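Sweeping up, one demonstration at a time

An open day at a robot training workshop in Nemness shows how much effort goes into teaching a machine to use a dustpan

By our automation correspondent
November 2, 2018

The Renitz workshop in Nemness occupies the ground floor of a former printing works, ten minutes on foot from the station. On its open day the doors were unlocked at nine and visitors were sent through in small groups, past a coat rack and a table of safety notices, into a long room divided by dark curtains. Each curtained bay holds one task. The bay that drew the longest queue was given over to sweeping.

Renitz does not build robots. It supplies recorded demonstrations to companies that do, and its largest contract at present is with Väisänen, a maker of light two-armed machines for hotels and canteens. Väisänen wants a robot that can clear a table of dry waste with ordinary tools. The tools are to be the ones already in the cupboard, and that condition shapes most of what goes on in the workshop.

A demonstrator stands at the table with a gripper in each hand and does the job. The grippers are worked by hand, but their fingers are close in shape to the ones fitted to the robot, so that whatever the demonstrator manages can in principle be repeated by the machine. Cameras record the view from above and the view from each tool. The position of both grippers is logged throughout. A run begins with the tools laid out and the waste in a heap, and ends when the operator calls it.

For the sweeping task the set is a dustpan, a hand brush and a pile of shredded white paper. The starting layout is altered between runs according to a printed list. In some the brush lies to the right with its handle pointing away from the demonstrator, which forces a decision: turn it first, or reach over the bristles and take hold of the block. Both are permitted. The software is expected to see each of them often enough to learn when it is worth the trouble of turning.
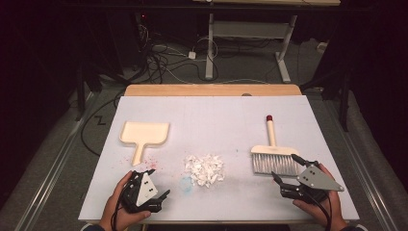
Why shredded paper

The choice of waste took longer to settle than the choice of tools. Rice was tried first and given up, as it bounced off the table and was found in the carpet for weeks. Sawdust clung to the bristles. Coffee grounds marked the board. Shredded paper stays roughly where it is put, shows up well enough for the purpose and can be used again, though it becomes finer with handling and has to be replaced when too much of it slips under the brush.

It has one fault. White paper on a white board is hard for a camera to separate from its background, and the first models trained at Nemness would sweep with some confidence at a patch of bare surface. Renitz kept the combination on purpose. Canteen tables are often pale and so is much of what is dropped on them, and Väisänen preferred to meet the difficulty in the workshop.

The specification sets a target of 2,905 accepted runs for sweeping alone. A run is rejected if a camera drops out, if a tool leaves the table, or if the demonstrator touches the waste with anything but the brush or the pan. Each accepted run is then cut into stages and labelled: approach, grasp, place, sweep, lift, empty. The labelling is done upstairs, by a different team, and takes longer than the sweeping.

The grip is the difficult part

Visitors who were allowed to try the grippers mostly had the same experience. Closing the fingers on an object is easy. Keeping the object at a fixed angle while pushing it against a table is much harder. A brush handle is round, the fingers meet it along a narrow line, and the drag of the bristles tries to rotate it. A person corrects for this with the palm and the little finger. The gripper has neither.
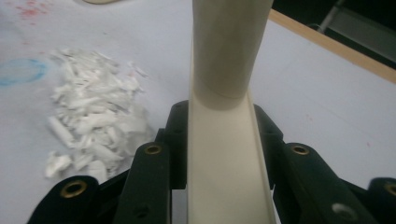
Finger design has gone through several rounds at Renitz, and the version now in service uses separate segments on each side of the jaw. The workshop judges a design by how it behaves when the load is off centre, and the tool camera is the main instrument for doing so. From its position an engineer can look straight down between the segments and check whether a cylindrical object stands upright in the jaw or has begun to lean. The brass grommets in the dark green plastic are useful marks in such a view, being easy to pick out against the matt surface, and the shredded paper beside the fingers gives a sense of how much clearance is left before a segment disturbs the pile. Clearance matters. A finger that drags through the heap on its way to the tool has changed the task before the brush is moved.

The engineers on duty were frank about what the tool view cannot do. It sees very little of the opposite hand, and once the brush is down it may lose the edge of the dustpan altogether. The overhead camera covers that gap, at the price of having both arms in the way for part of every stroke. Neither view is sufficient alone. Runs in which the two disagree about the position of the pan are set aside and examined by eye.

Results so far

In the next bay a Väisänen machine was running a model trained on part of the collection. It worked slowly. It took the dustpan at the second attempt, set it down with the lip flat on the table, and then paused for long enough that several people in the group moved on. The sweeping, when it came, was short and even, with the brush lifted clear between strokes. A thin line of paper remained where the lip had been. The robot made no attempt to collect it, and the run was logged as a partial success.

According to the sheet handed out at the door, the machine was given 244 trials over the summer with the tools in positions it had not met before. The sheet reports which of them failed and at what stage, which is more than most exhibitors provide. Failures at the grasp outnumber all others. Failures at the final stage, emptying the pan, are few, but only because so many trials ended earlier.

Renitz intends to add a second surface in January, a dark laminate, along with brushes of different stiffness. A smaller site at Rornia will take over the tasks that need running water. The Nemness workshop will keep the dry work and will go on using 4 bays, with demonstrators changing over after every 100 runs to limit the influence of any one person's habits. Left-handed demonstrators are in short supply, and a notice by the exit invited visitors to apply.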